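We use cookies to remember your settings and to see which pages are read. By continuing you accept this. Accept | Manage choices

Student Projects

What We Argue About When a Boxer Posts: Comments on the Kelmendi Hall Notice

By Katia Palumbo
August 24, 2018
3 comments | Share | Print

1. How I came to this subject

I should begin by saying that I grew up four streets from Kelmendi Hall, and that I learned to skip rope there very badly on Saturday mornings, so I can't pretend to have come to this project as a stranger. Most people in Brikudstead have been inside the hall at one time or another, for a wedding or a blood drive or the yearly book sale, but for those of us on the east side it has always been the home of the Arnby Boxing Club, and the smell of the place (liniment, floor wax, old radiators) is something I could pick out anywhere.

Last fall the town put up a notice beside the main doors. It asked everyone using the hall for sport to leave "religious and political signs" at home, and it listed headscarves, printed shirts, flags and badges. It was one sheet of paper and it had been laminated. The same evening the captain of the Arnby women's team, who boxes in a headscarf under her headgear and has done so since she was a junior, posted a picture of the notice on Hiviveo with two sentences under it. She wrote that she had carried the town's name into every ring she had ever stood in, and that she would like to know which part of her the town wanted left at home.

By the weekend it had been passed around far outside our town. A councilman answered it, other boxers answered him, and one of them, a heavyweight from the next county, used language about the councilman that I won't repeat and that a good many people thought was a threat. The notice came down in the spring after a rewording that took out the clothing. That is the whole story as far as events go, and I have tried to keep it short, as I was told more than once by my readers that the first draft spent nine pages getting to the hall doors.

I have left the names out. The captain knows about this report and has read it, and she asked only that I call her the captain. The councilman didn't answer my letters, so I call him the councilman and quote nothing from him that wasn't public.

2. The question

Anyone who reads the sports pages has seen a version of this. An athlete with a following says something about faith or government, and for a few days everybody has an opinion on whether athletes ought to say such things at all. I went in believing that the commenters would split along the lines you would expect, with religious people on the captain's side and secular people on the town's. I also believed, and I was rather proud of this idea, that the heavyweight's outburst would turn people away from her.

So my question became a simple one. When people in Brikudstead and beyond argued under the captain's post, what did they think they were arguing about? Was it religion, or free expression, or the rules of sport, or the hall itself?

3. What I gathered and how I read it

Hiviveo lets anyone with an account save a public thread, and I saved the captain's thread and the councilman's reply thread in full. Together they came to 1502 comments. I took out repeats, advertisements and comments that were only a name tag, and was left with 1378. I read every one of them, most of them at my grandmother's kitchen table, and I will admit there were evenings when I closed the computer and went for a walk, because some of what people will write to a young woman about her clothes is hard to sit with.

Each comment got one main label for its subject and a second label for its tone. The subject labels were faith, speech, sporting rules, the building, the captain herself, and other. The tone labels were warm, neutral, sharp and abusive. I had a fifth label for jokes to begin with and gave it up, as I could not decide what was a joke, and neither could my two fellow students who read a sample of 145 comments separately from me to see whether we agreed. On subject we agreed nearly all the time. On tone we agreed a good deal less, and the disagreements were almost all between neutral and sharp. One of my readers thought that anything ending in two question marks was sharp. I come from a family that ends everything in two question marks, so I heard those as ordinary conversation, and in the end we let the majority of the three of us decide.

I also talked with people. I sat down with the captain, with her first coach, with a referee who works amateur bouts in the region, with the pastor whose church is across from the hall, and with two members of the mosque association who had gone to speak at the town meeting. I took notes by hand and sent each person their own pages to correct. The pastor corrected my spelling as well, for which I am grateful.

4. What people wrote

The largest group of comments, by a comfortable margin, was about the building. I did not see this coming. People wrote that the hall had been paid for by their parents. They wrote about who got the key and who didn't, about the year the heating failed, about the dance school that lost its Thursday to the boxers and the boxers who lost their Thursday back. A good number who supported the captain did so on the grounds that Arnby had always used the hall and should be left in peace there, and several who opposed her were plainly still sore about parking.

Speech came next. Here the comments were livelier, and I found them more interesting than I can show in a report of this size. Many people who disliked the notice also disliked the heavyweight's remarks, and said both things in one breath. One woman wrote that she would defend the captain's scarf and her right to post, and that she would gladly wash the heavyweight's mouth out herself. A man who described himself as having no religion and no patience with any wrote a long and rather beautiful paragraph saying that if a town may decide which shirts are political, then sooner or later it will look at his.

Faith as a main subject was smaller than I had guessed, and gentler. The sharp and abusive comments in this group came mostly from accounts that gave a home far from here. I can't prove where anyone lives, and I don't want to paint my own town kinder than it is, but the people who mentioned a street or a school or a shop I could recognize tended to write more softly, even in disagreement.

The sporting rules comments were few and well informed. The referee explained to me that amateur bouts in our region already had an agreed form of headgear for women who cover their hair, and that she had checked it herself at ringside many times without any trouble. She was puzzled that the town had never asked anyone in the sport before printing its list. When I brought this up with the captain she laughed and said the only piece of equipment that had ever been refused her was a mouthguard with glitter in it.

As to the heavyweight, my proud idea did not hold up. After his remarks the thread became angrier for two days, and then it seemed to divide the matter in two. People argued with him in his corner of it and went on talking to her in hers. I found very few comments that blamed her for what he said, and most of those were answered quickly by others. 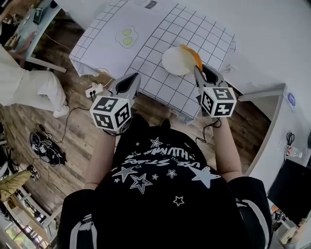 5. What the interviews added

The written comments gave me the quarrel, and the interviews gave me what was underneath it, or at least some of it. The captain's first coach told me that he had kept politics out of the gym for thirty years by the plain method of making anyone who brought it up do push-ups. He was unhappy about the notice, but he was unhappy about the post too, and he told her so. They didn't speak for a week. Then he drove her to a tournament as usual, and they listened to the radio, and that was the end of it as far as he was concerned. She remembers the drive as longer than he does.

The two members of the mosque association wanted me to write down that they had asked for very little. They hadn't wanted an apology, only for the list to be taken off the wall before the junior classes started again, so that the girls wouldn't have to walk past it. One of them said that her daughter read everything on every wall, including the fire instructions.

The pastor had worn his collar into the hall for the book sale while the notice was up, partly to see what would happen. Nothing did. He said this bothered him more than being stopped would have, and I have thought about that remark a great deal while writing.

6. Weak spots in the work

There are several, and I would like to be open about them. A saved thread leaves out whatever was deleted before I saved it, and Hiviveo removes some abusive comments by itself, so my abusive group is surely too small. I know some of the people who commented, and one of them taught me algebra. The labels force each comment to be about one main thing, when many of them wandered cheerfully through four. And I talked to only one person who supported the notice in its first form, a neighbor of the hall, who was courteous and gave me plum cake but did not want to be quoted.

If I did it over I would start with the town meeting minutes, which I found late and used little. They show that the notice began as a complaint over campaign shirts at a basketball game and that the word "religious" was added at the table to make the rule look even-handed. I should have liked to follow that thread further back.

7. Thanks

My thanks to my two readers for their patience with the question marks, to everyone who let me sit in their kitchens and offices, and to the Arnby club, who let me back in on a Saturday after so many years. My skipping has not improved. The full label guide, with sample comments for each group, is kept with the paper copy of this report in the reading room at school, and anyone from Brikudstead who wants to argue with how I labeled them is welcome to write to me there.

Share this report | 3 comments

More student projects
- Who Gets the Microphone: Post-Match Interviews in Local Radio
- Team Prayers and School Rules in Two Counties
- Cartoons, Complaints and the Letters Page
- A Short History of the Brikudstead Book Sale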